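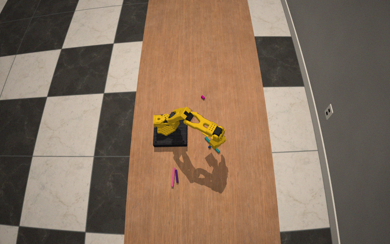 Ariel Tan
Re: Sorting bench at Gronow - what happens to the job?

I'd want to know what the people on the bench do all day once an arm like that is in. You've told us what the arm will do, Emlyn, and you've told us it all gets tried in the simulator first. Fine. We had the same sort of plan at Pallach and the plan had a whole page on the gripper and one line on staff, which said "redeployed as required".

Emlyn Jarman (thread starter)
Fair question. We've had no answer in writing. What we were told at the June briefing is that nobody goes, and that the bench crew move over to checking and to loading. There are 5 of us on the bench per shift at the moment and the figure given for afterwards was 3. The other two go to the packing line, where there are already gaps.

The job, for anyone who skipped my first post, is picking small coloured bars and blocks off a table and putting them into sets. It's dull but it's steady, and you can talk while you do it. I've done it for years and I can do it without looking much.

Yuto Chiba
Are they going to present the parts to it loose, the way they are in the simulator? Ours at Trara come down a feeder in line, one at a time. Loose parts at any old angle are a much harder thing to pick up. With two bars nearly touching at one end, like the pink and purple ones by the base there, you have to decide which one to go for and how to get the fingers in without pushing the other.

Emlyn Jarman
Loose, as far as I know. That's how they get tipped out for us now and the whole selling point was that we wouldn't need to change anything upstream.

Yuto Chiba
Then I would ask what the reject bin looks like. When ours can't get hold of something it tries again a set number of times and then leaves it. A person has to come and clear it. In the first weeks that person was me and I walked more in a shift than I had in the whole month before.

Nektarios Kontogiannis
I think people are being too gloomy. I worked a picking bench for a long time and my wrists are finished. If they'd brought in an arm ten years earlier I would have shaken its hand. The work is boring and it does damage, and I don't see why we should defend it.

Ariel Tan
No one is defending sore wrists. What I'm saying is that the boring job gets swapped for a different boring job and the second one is lonelier. At Pallach the checker sits at one end with a screen and there is no one within talking distance. Two people asked to come off it inside the first quarter. The wrists were fine, they said so themselves.

Nektarios Kontogiannis
That's a layout problem. Put two chairs there.

Ariel Tan
We asked. The safety markings on the floor didn't leave room for a second chair, and by then the floor had been painted.

Emlyn Jarman
That is useful, thank you. I've written down "chairs" and "before the floor is painted". I hadn't thought about where anyone would sit.

Ákos Pintér
I'm on the other side of this, I set cells up for a living (not yours, Emlyn, I've never been to Gronow). A few things from experience.

The simulator is good for reach and for finding out whether the arm bumps into itself or the table. It is less good at telling you how parts behave when they are nudged. A tidy table in a simulator has a handful of bars on it. Your real one, I imagine, has a heap. Ask when they plan to try the heap.

Ask who is allowed to stop it. I mean by name or by job title, for each shift. On some sites only the line leader can restart and then everyone stands about waiting for the line leader.

And ask for the bench people to be in the room during commissioning. You know which colours get mixed up under the lights and which parts come through with a bit of flash on the edge. I have lost days to things an operator could have told me over a cup of tea.

Emlyn Jarman
The dark blue and the dark purple! We mix those up ourselves after the sun goes off that side of the building. I've not heard anyone mention it.

Ákos Pintér
Mention it. If it uses a camera to choose parts then the lighting will need sorting out, and that can mean moving lamps that other people also work under.

Yuto Chiba
Same at Trara. They hung a hood over the cell and it made the bench next to it gloomy. It took a separate request to get a lamp for the people on that bench.

Nektarios Kontogiannis
What about pay? That's what I would be asking before lamps. If you're clearing faults and restarting a machine you are doing more than picking. At my last place it was an extra 27 pence an hour and we only got it when we stopped doing restarts until it was agreed.

Ariel Tan
On that we agree. We got training and a certificate and no change in grade. I'd push for it now, while they still want everybody to be cheerful about it.

Emlyn Jarman
They said the grade would be "looked at" after the trial. The trial has a target of 70 sets an hour, and I don't know if that's the arm alone or the arm plus whoever is finishing the ones it leaves.

Ákos Pintér
Get that pinned down. If a person completes the leftovers and they go in the same count, the number tells you very little about the arm, and that person's work has vanished from the sheet.

Yuto Chiba
Ours was counted together. I found out when I was off ill and the figure dropped.

Nektarios Kontogiannis
Still say you'll be glad of it in a year.

Ariel Tan
You might be right about the wrists. I'd still get the chairs in writing.

Emlyn Jarman
Edited 15/04/2018 to add: I've put the questions to our Mandden rep as a list - heap, restarts, lighting, seating, grade, and how the sets are counted. She is going to raise them with the site manager and I'll post whatever comes back.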